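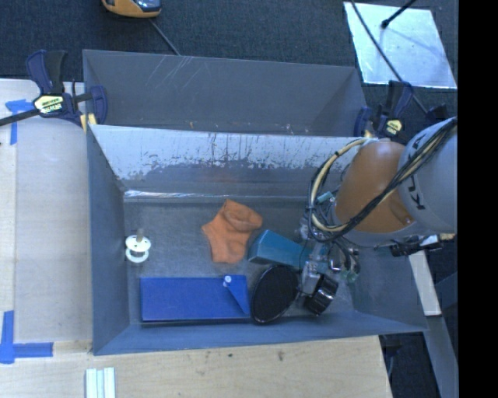 4. Sorting the odds-and-ends bins

By now the shelving is up and you have been through section 3, so your fingers have had time to recover. This section covers the metal bins, where everything without a proper home ends up. Denddale supplies them in pairs, and they are meant to stand one behind the other with the rims close together.

4.1 Placing the bins

1. Clear the bench. If you have been using it as a shelf, stop.
2. Set the rear bin down first, then bring the front one up to it. Doing it the other way round means leaning over the front bin with the rear one in your arms, and the bins are heavier than they look in the catalogue.
3. Check that neither bin rocks. A folded bit of card under one corner is perfectly respectable.

Note: Grey paint wears off the inside walls with use, most of all on the sloping sides where things get dropped in. Scratches and bare patches do no harm. Please don't touch them up. Rukhsana Janjua tried it on the Nondia set and spent the whole of June picking flecks of fresh paint out of people's gloves.

Caution: Lift from beneath, with two people. The rim is for looking at.

4.2 Filling the front bin

4. Put long, flat boxes in first, laid along the near wall. Close any flap before you let go of the box. Flaps catch on sleeves.
5. Add smaller boxes next. They should lie flat on the floor of the bin, though we accept that they will be at a jaunty angle by teatime.
6. Stand spools and anything else with discs on the end upright, near a side wall. Laid on their sides they roll, always to the corner you can't reach.
7. Cloth items go in last. Fold them if you are that sort of person. A crumpled orange thing in the middle of the bin is at least easy to find.

Note: Leave some floor showing. A bin filled to the rim is a very expensive way of losing things.

Caution: No liquids, open blades or sandwiches.

4.3 Using the rear bin

8. Move an item to the rear bin once you have decided where it belongs. "Somewhere else" does not count as a decision.
9. Empty the rear bin every 14 days. The label on the Usmani shelving says 17, but that label was printed before anybody had tried it.
10. Before refilling, sweep out the seam where the wall meets the floor. Grit gathers there and a stiff brush will shift it. A damp cloth will only move it along a bit.

4.4 If things go wrong

The bins have drifted apart: Push the rear one back into line. Small items will have found the gap, so look underneath first.

You can't tell whose something is: Put it on the Woratero tray for 7 days with a slip of paper giving the date. Unclaimed items go to Sohail Bukhari, who has a cupboard and no shame.

The front bin is full again: Go back to step 4.

Section 5 deals with the lids, which are sold separately.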